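Edska shallow plate in mint – a few months in

I should say straight off that I am not a crockery person. For years I ate off whatever was in the cupboard, mostly a stack of heavy white things my brother-in-law Craig left behind when he moved to Aberdeen, and they did the job (two of them are still going, chipped all the way round, and now live under plant pots). Then in February I had one of those evenings where you look at every single thing you own and hate it, and I ended up on the Edska site well past midnight buying plates.

I got the shallow plate in mint. They call it mint, anyway. On my screen it looked like toothpaste and I very nearly sent it back before opening it, but in real life it's far softer than that, pale and a bit watery, and under my kitchen light it drifts towards aqua. Against our table, which is a sort of dusty mauve-grey, it looks lovely! Sena came round and asked where it was from before she'd got her coat off, so that's one vote besides mine.

The shape is what I'd buy it for again. It's round and shallow, with a thin rim that catches the light, and the inside steps down very gently in rings to a flat middle. So it isn't a bowl, but it isn't one of those dead flat plates where gravy makes a run for the edge either. I've had dal on it, beans on toast, a fried egg with far too much chilli oil, and a frankly enormous amount of rice. All stayed put. Soup, no. I tried it once with a thickish lentil one and carried it to the sofa like someone crossing a rope bridge.

The flat middle is big enough for a slice of toast to sit level, which matters to me more than it should. A knife and fork will balance on the rim if you're careful, though they slide in when you get up, and I've fished a fork out of my dinner more than once.

Cleaning is easy enough. Most things wipe straight off. Turmeric took a night's soak and a bit of bicarb, and the rings do hold on to dried egg if you leave it till morning – a soft brush gets in there, a sponge sort of skates over the top. Mine goes through the dishwasher most days and the colour is the same as when it came. I haven't put it in the oven and I wouldn't.

Grumbles, then. The rim is thin and I'm nervous of it. Nothing has chipped so far, but I find myself putting it down much more gently than I ever did with Craig's lot, and I don't really want to be gentle at breakfast. It also shows every crumb and every bit of fluff, so if you've got a cat, good luck. And Edska's delivery was slow: first parcel went astray, and I wrote to them and had a very nice reply from a man called Deividas Adomaitis, who sent another out the same afternoon. Full marks for him, fewer for the courier.

I did look at the Nindia one as well, which a friend has in grey. It's deeper and heavier and probably the better choice if you eat a lot of stew. The colours are all a bit gloomy though, and it wouldn't fit flat on my shelf.

Would I buy more? I already have, 2 of them, and I'd like a couple of the small ones for cake if they ever come back into stock in the mint. If you mostly eat rice, eggs, toast and things with a bit of sauce, get it. If you've got small children or a stone floor, maybe have a think first.

Four and a half stars, with the half knocked off for the fork thing.

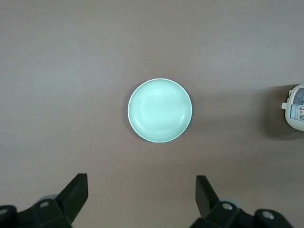
The mint shallow plate on our kitchen table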